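Equipment review: Favameo countertop toaster oven
Reference 2111, issued by the Onano Kitchen Equipment Panel
January 17, 2020

## Purpose of the review

The Panel was asked to consider whether the Favameo toaster oven is suitable for the small shared kitchens at Horgan House. The kitchens have limited worktop space and no fixed oven, and residents cook for one or two people at a time. The appliance was bought from Brernia at the normal retail price and was used daily for 3 weeks before this report was written.

The Panel looked at construction, ease of loading, evenness of cooking and cleaning. Energy use was not measured and will be covered in a separate paper.

## Construction and finish

The casing is pale and plain, with rounded outer panels which are easy to wipe down. There are fewer sharp corners than on the model previously in use at Horgan House, and this was welcomed by residents with narrow worktops.

The white finish is less forgiving in other respects. Light marks show readily and do not always come away with a damp cloth. The Panel used only a soft sponge and washing-up liquid throughout, and would advise kitchens to do the same.

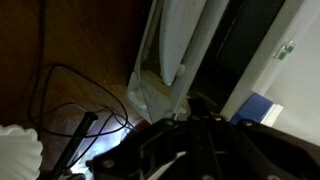
*White parts of the appliance, with faint dark marks on the inner surface at the left.*

Narrow gaps between parts should be checked for crumbs once a week. A dry pastry brush was found to be the best tool for the purpose. A vacuum cleaner nozzle was tried and proved too wide.

## Loading and cooking

The wire rack is of the usual open pattern. It carried a small baking dish without bending, and slid in and out smoothly provided that it was held level. When pulled forward unevenly it tended to catch on one side.

Toast was satisfactory. Four slices browned well on the upper face, although those at the back were noticeably darker and needed turning halfway through. Fish fillets, jacket potatoes and a small vegetable bake were all cooked to a good standard. Biscuits were less successful, and two batches out of five were returned to the oven for further time.

A thin metal spatula is recommended for lifting food from the rack. The Panel preferred a slotted one with a long handle, which allows fat to drain and keeps the hand clear of the opening. Thick plastic turners could not be worked under a slice of toast without pushing it to the back.

Space should be left beside the oven for utensils, and any cable crossing the worktop should be kept away from the area where hot dishes are set down. On a wooden surface, a heatproof mat is essential.

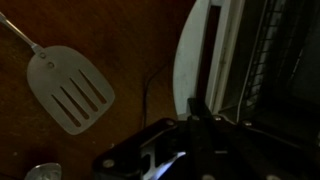 ## Findings

The Favameo is recommended for kitchens serving up to four residents. It is not recommended where baking is a regular activity, owing to the uneven heat towards the back.

Kitchens ordering the appliance should quote stock number 1213 and request a spare rack at the same time. The rack is not sold separately by every branch, and one order placed in October was delayed for this reason.

Comments from kitchens already using the oven may be sent to the Panel in writing, quoting the reference at the head of this report.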